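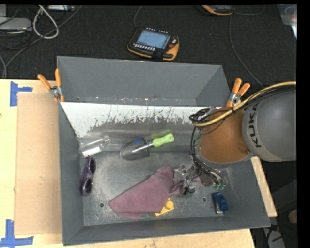
The sorting guide

Jul 30, 2024

Our town changed its recycling rules in April and mailed everyone a booklet. It has a cheerful leaf on the cover and a glossary at the back, and I have now read it more carefully than I read my mortgage.

The old system was one bin. You put things in it and felt good about yourself. The new system is 2 bins and a bag, and the bag has its own day. Yogurt cups go in the bag. Yogurt lids go in the trash, unless they're the plastic kind that snap on, in which case see page 9. Page 9 sends you to the glossary.

I grew up with a grandmother who washed out bread bags and hung them on the line, so I come to this with a certain amount of inherited guilt. Pizza boxes are my weak spot. The booklet wants "clean, dry cardboard," and I have stood over a box at eleven at night with scissors, cutting out the greasy middle like I was performing surgery on a large flat patient. The clean rim went in the paper bin and the rest went in the trash. I was very proud and told my sister on the phone the next day. She changed the subject.

Across the street, Segundo Agudelo has taken to all this beautifully. He flattens his boxes on Sunday and ties them with string, in order of size. I asked him where you even buy string anymore and he gave me some, so now I have string too and no excuse.

Caps on or caps off was the big one on our block. For years I took them off, because somebody in my childhood told me to, and I had a coffee can full of them that I was sure a school would want one day. No school wants them. I called two. The booklet says caps ON, in capitals, with the bottle emptied first. Giuliana Restrepo, next door, says her cousin's town still wants them off and that both towns use the same trucks. We talked about this over the fence for longer than I'd like to admit. Neither of us has any idea where the trucks go.

I did call the number on the back page about the Hokby coffee bags, the shiny ones with the little valve. I was on hold for a good while and then got a very kind man who asked me to describe the valve. I described the valve. He put me on hold again. When he came back he said trash, in the voice of a doctor with bad news.

So the coffee bags go in the trash. So do receipts, the little windows in envelopes if you're feeling thorough (I did it for one week), and anything smaller than a credit card. The coffee can itself is fine in the metal bin, now that I've emptied the caps out of it. All 300 of them are in a grocery sack on top of the dryer. They're smaller than a credit card.

Bag day is Thursday. I have it on the fridge.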